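How to clean artificial flowers (and which tips to ignore)

By Melina Stefanou

Every cleaning page I read swears by a different miracle. Salt in a bag, rice in a bag, hairspray, vinegar, a hot hairdryer. I've tried most of them on the stems in my hallway and I don't believe half of what I was told.

What you need

A soft make-up brush
A bowl of cool water
Washing-up liquid, any brand
An old towel

Step 1. Dust first

Take the flowers out of the vase and brush each head from the middle outwards. Do it outdoors if you can. A hairdryer on the cool setting is fine too, but keep it off the hot one - glue melts, whatever the packet says.

Step 2. Forget the salt

You're meant to shake the flowers in a bag with salt until the dirt jumps across. I gave it 2 minutes, as instructed, and got slightly grubby salt and dusty roses with grit in them. The special spray from Skunureck did no better, and it smelled of pear drops for days.

Step 3. Test for dye

Dab a hidden petal with a damp white cloth. If colour comes off, stop there and stick to the brush. Blues and deep reds are the ones I trust least. "Colourfast" on a label means very little to me.

Step 4. Dip and swish

Put one drop of washing-up liquid in the bowl. Hold the stem, dip only the head and swish for 30 seconds, then rinse in clean water. Don't rub. Paper flowers and real dried ones must never go near the bowl.

Step 5. Lay them out

Shake off the drips and lay the heads on the towel, well apart so they don't flatten each other. Leave them overnight. Full heads like hydrangeas hold water in the folds, so turn them once before bed. 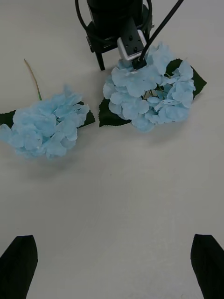 Step 6. Put them back

Tease the petals apart with your fingers and check the wire hasn't rusted. Keep them out of strong sun - no spray I know of brings faded cloth back. I do mine every November, and brush them in between when I remember.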